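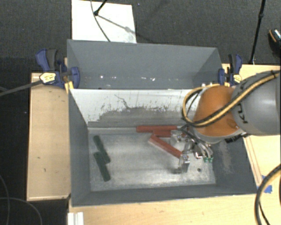 Cutville's salvage and reuse market is moving into the old Frota printing works, and its doors open to everyone on 18th March. After years of squeezing into a pair of garages behind the bus depot, the Sestis Reuse Market finally has a proper home, with a loading dock, a heated repair room and enough floor to lay out a full run of kitchen cabinets before you buy them. Regulars will know the look of the stock already: scratched white surfaces, bare metal with a cloudy silver surface, a couple of dark green bars lying in the bottom of a big scuffed bin, waiting for somebody with a plan. New visitors, come and see! A lot of what goes on the shelves has seen a hard life, and there is plenty of good use left in it.

The market takes in leftover building materials, hardware, fixtures, fittings and odd bits of household equipment, sorts them, and sells them on at low prices. Things that can be fixed are fixed. Things that can't are taken apart, and the useful pieces go into the parts section, a part of the market with its own loyal crowd. At the old garages that section was a single wall, and on busy mornings you had to wait your turn to get near it. In the new building it gets the whole east side of the ground floor.

"I've wanted this for so long that I keep walking in just to stand there," said Floor Van Wijk, who manages the market. "You could never see everything we had before. Half of it was stacked behind the other half, and people would ask for a door hinge and I'd know we had the right one and have no way on earth to get to it. Now I can just take them to it. I can't wait for people to see it."

The printing works has been empty for a good while, and many Cutville families have a connection to it. The Frota presses turned out seed packets, bus timetables, school workbooks and the town's phone directory. The tall north windows that once lit the proofing tables have been cleaned and reglazed, and the light in the middle of the building is lovely, especially in the mornings. The original sliding doors on the dock side have stayed too. They are heavy, they rumble, and you can hear them from the street (we think this is a feature).

Work on the building started in January. The floors were sanded and sealed, the wiring was replaced, and a ramp was added at the Mill Street entrance so that carts and wheelchairs can use the same door as everyone else. The shelving came almost entirely from stock. So did the counter, which is built from old gym flooring with the basketball lines still on it, and the lights over it, which came out of a dentist's office.

What you'll find inside

The ground floor is for sales. Doors and windows are at the back, standing upright in slots so they can be pulled out and looked at without unstacking anything. Lumber is next to them, sorted by length. Plumbing and electrical fittings are in the center, in labeled drawers, and the front area has lighting, tile, paint, cabinet handles and the small stuff people like to rummage through.

Metal gets more room than it has ever had. Bars, brackets, angle pieces, rails, sheet offcuts and old machine parts are kept in low open bins so you can get both hands in. Bring gloves, please, as edges can be sharp, and bring a magnet if you have one, because painted pieces can fool the best of us. Everything in the bins is sold by weight, and the scale is right beside the counter.

Upstairs is the Virum Room, named for the street where the market first set up its tables. It holds workbenches, vises, a drill press, sewing machines, soldering stations and a wall of hand tools that can be used on site. You can buy a wobbly chair downstairs and carry it up to be glued and clamped the same afternoon. Bench time is free with anything bought at the market and inexpensive without. Staff are on hand to show you how a tool works if you haven't used it before, and beginners are truly welcome. Some of our happiest bench users had never held a chisel until last year!

A busy year behind us

The market has grown faster than anyone expected. Last year it supported 426 home and garden projects, from chicken coops to a complete bathroom, according to the cards customers fill in at the counter. The cards are a pleasure to read. One family built a bunk bed out of a church pew and a stair rail. A retired bus driver restored a greenhouse using windows from four different houses, and the frames all match now that they're painted yellow. A high school drama class came in for door knobs and left with an entire stage set, including a working doorbell.

Local builders have been a huge part of it. Many of them now call before a job ends and ask whether we can use what's left over, which is how the market ended up with beautiful oak treads, boxes of unused tile and a very large amount of guttering. If you need guttering, this is your moment. Roughly 475 donations came through in the past year, and the new dock means larger loads can be accepted without blocking the street.

Classes and clubs

Opening day also starts a new season of classes. The first set covers furniture repair, basic home wiring safety, re-covering a seat, sharpening kitchen and garden tools, and cleaning up old metal. That last one was asked for again and again. It covers how to deal with light rust, when to strip old paint and when to leave it alone, how to test for lead before you start, and how to finish a bare piece so it stays good. Students can bring something of their own or pick a piece from the bins downstairs.

Class groups are small and there are 132 places in the spring season. Anyone who has been on the waiting list will be contacted first, and the remaining places can be booked at the counter or by phone. Young people under sixteen can join with an adult, and they have a bench of their own, set lower, with lighter hammers.

The Cutville Fixers, who have met in the library basement for as long as the market has existed, are moving in upstairs as well. Their repair evenings will run twice a month. Bring a lamp, a toaster, a zipper, a bicycle pump, whatever it is, and sit with the person fixing it. They like company and they like questions.

"My favorite part of this whole job is when somebody comes back with a photo," said Van Wijk. "They'll say, remember that ugly thing I bought from you? And there it is, holding up a porch swing or turned into a coat rack, and it looks wonderful. I've got a wall set aside for those photos by the stairs. Please bring them in and help me fill it."

Opening day

The doors open at nine in the morning. The first 100 visitors will get a canvas nail pouch sewn upstairs from old awnings, all in different stripes. There will be soup and bread from the bakery across the street, short demonstrations at the benches, a tour of the building with former Frota press workers, and a table where children can build something from a tub of wood ends and take it home. The brass section of the Cutville town band has promised to play on the loading dock if it isn't raining, and inside by the lumber if it is.

Donations will not be accepted on opening day, as the dock will be in use. They start again the following morning. The market can take clean, usable building materials, hardware, fixtures, hand tools and metal parts. It can't take mattresses, opened chemicals, large refrigerators or anything containing asbestos. For big loads, please call ahead so someone can meet you at the dock.

Parking is limited on Mill Street, but the lot behind the swimming pool is free and it's a short walk along the canal. Flat carts can be borrowed from the front desk for getting purchases back to your car. The bus stops right outside, and drivers have been very patient over the years with passengers carrying curtain rods.

About the Sestis Reuse Market

The Sestis Reuse Market is a nonprofit shop and workshop in Cutville. It began as a weekend table sale on Virum Street and now sells secondhand building materials and parts, runs classes and hosts repair evenings. Income from sales pays for the building, the staff and the upkeep of the shared tools.

For interviews, a walk through the building before it opens, or questions about classes, press can contact Floor Van Wijk at the market office.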